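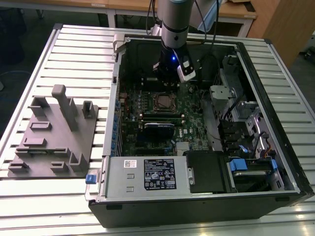 Fri 21 February, to the Udovdale list

> Has anyone had any luck showing the arm memory swaps by remote control? Ours at Flondley wanders off as soon as the case moves a bit.

Yes, sort of! We did 157 demos by remote control and the replays were jerky - all my little hesitations came back at me. Then I switched to guiding the arm by hand for the approach, and kept the remote for the last bit over the board (my hands get in the way there). Much smoother. I also shift the case between runs now, so it doesn't just learn one spot on the table.

I'm hoping for 600 by August. Happy to send you the 2 scripts we use for trimming the pauses, just shout.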